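About Watel

Watel sets up, looks after and repairs one kind of machine: the two-armed bench cell that picks things up and puts them down somewhere else. We started with a single cell and we still run it. Most of what we sell is what we learned by getting that one wrong.

You will find plenty of companies in this line of work with a page about changing the world. We have read those pages. We have also been called out to cells bought on the strength of them, and found them parked in a corner under a tarp with a flat battery in the pendant. So we'll keep this page to what we do and what we doubt.

What we do

A customer sends us a cell, or we go to it. The bench gets levelled, the arms get bolted down and torqued, the fingers get fitted and squared to each other, and the cameras get calibrated. Then the cell does a dull job for long enough that we believe it. Only after that do we hand over the key and the logbook.

The order matters more than people like to hear. Plenty of outfits calibrate the cameras first, because it makes a nice screen for the customer to look at. Then somebody leans on the bench to tighten a foot and the numbers are rubbish. We did it that way ourselves on the first Zalar job and had to drive back twice.

Our settling-in routine has stayed much the same:

Feet and frame checked with a level, then left overnight and checked again.
Arm bases torqued, marked with a paint pen, and the marks looked at every morning for 9 days.
Fingers closed on a feeler gauge at three heights. If the gap changes with height, a finger is on crooked, whatever the software says.
Cables worked through the full reach by hand, power off, watching for the spot where they pull tight.
Cameras calibrated last. Lens faces wiped before and after.
100 picks with a person standing there and a hand near the stop button, then a second lot with the person writing things down.

That last one gets pushback. Customers ask why we pay someone to stand and watch a robot that is meant to save them paying someone. It's a fair question, and our answer is that a log file will tell you a grip failed and won't tell you that the cartridge was already rolling when the fingers arrived.

What we practise on

Ordinary hardware-store stock, for the most part. A foam cube is a lovely thing to pick up and proves very little. Sealant is better. Cartridges are round, they roll, they have a stiff end and a pointy end, and they can be presented lying down or standing up, which asks two quite different things of the wrist. A finger set that copes happily with one will often clip the neighbour on the other.

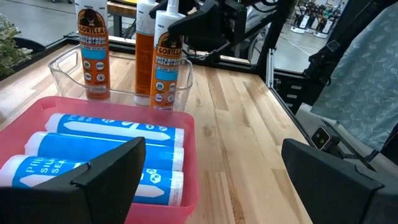 Wrist camera view: three cartridges lying in the pink bin, three caulk tubes upright in the clear one behind.

Bins get less attention than they deserve. A low wall lets the fingers come in at a shallow angle, and a taller one forces them to come down from above. Clear plastic bothers some depth sensors and not others, and we have given up believing the data sheet on the matter. We put the bin on the bench and try it. If the cell can't find the wall, the first fix is a strip of tape along the rim. It costs nothing and it has saved more than one customer from buying a sensor they were being talked into.

We're just as wary of labels. A vision model that knows a tube by its front may have no idea what it's looking at when the tube is turned around, so we turn some around on purpose. Anyone demonstrating a cell to you with every label facing the camera should be asked, politely, to spin a few.

Looking after it

Here is our dull opinion on maintenance: most of it is wiping and tightening. Fingertips pick up whatever the product leaves behind, and with sealant that can be plenty once a nozzle weeps. A tacky tip lets go late. Late release looks like a software fault, gets reported as a software fault, and can keep a programmer busy for a week. Clean the tips first. Then ring us.

Our own cell is serviced every 40 hours of running. That interval is shorter than the one in the arm maker's manual and we've been told it is fussy. Maybe so. We tried stretching it last April and spent the time we'd saved chasing a bracket screw that had backed out half a turn, enough to tip the camera and send every pick a few millimetres to the left. We went back to the short interval and haven't been tempted since.

Spare fingers are kept in pairs and fitted in pairs. Mixing a worn one with a new one is false economy, and we won't sign off a cell that has been done that way.

What we don't promise

We don't quote a payback period. We've seen how those numbers get made. If you want one, give us your real pick rate, your real wages and your real downtime, and we'll do the sum in front of you. Sometimes it comes out against buying the cell, and we'll tell you that as well. We told Ilov that, and they bought a better bench and a second trolley. They still send us their calibration work from the one cell they had already.

We don't call anything autonomous. If someone has to top up the bins and clear a dropped tube, then someone is working with the machine, and they ought to be trained and given a decent place to stand.

We don't do remote fixes on mechanical faults. You can send us a video, and we'll watch it, but a loose bolt has to be found with a spanner.

And we are careful with big counts. The longest run on our own cell without a person touching it is 1,738 picks. It's a good number and we were pleased. It was also the same stock in the same two bins in the same light, and the next morning's run, with the bins swapped over, stopped well short of it. Both results are in the logbook and visitors are welcome to read them.

Who we are

Watel was set up by Ramiro Mateos after a long stretch fixing packaging lines, where he formed most of the views on this page. He still does the final check on every cell that leaves the shop, and still argues with the paint pen marks. The rest of the crew came from machine maintenance, camera work and, in one case, a bakery, where conveyors are treated much worse than anything we've met here.

We fit and repair cells from several makers and take no commission from any of them. The closest we come to a partner is Nakamura, the machine shop next door, who cut our brackets and tell us when the drawings are silly.

Coming to see us

Bring your own product. Bring the awkward version, too: the dented box, the tube with the torn label, the one your staff complain about. We'll put it on the bench and run it while you watch, and if the cell makes a mess of it you'll see that happen. Set-up bookings usually run a few weeks behind, and repairs go ahead of set-ups. There is a kettle, and parking is at the rear off the laneway.

Page last updated 2018-03-09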